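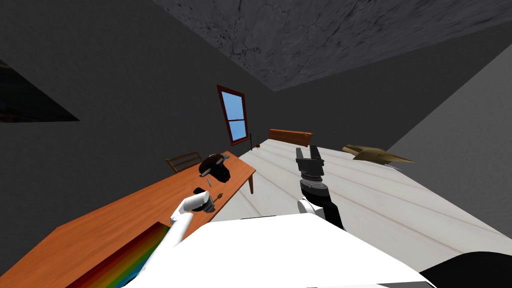 Haf Gwilliam has 3,000 followers on Grisby and can name 9 of them. The rest arrived over one Sunday in April, after she posted a complaint about parking and it got 655 replies, most of them about soup.

Grisby lets you sort replies by warmth, a score it has never explained. Hers came out at 73. "Out of what?" she asked the help desk, and was sent a badge.

She has since tried Hullik, where posts vanish after a day. Her friend Khalil Nimri swears by it, though he can't show you why — it's all gone. His own best joke went up at breakfast and was deleted by the next one, having been liked by his dentist.

Gwilliam is back on Grisby now, posting mainly about parking. The soup people still write.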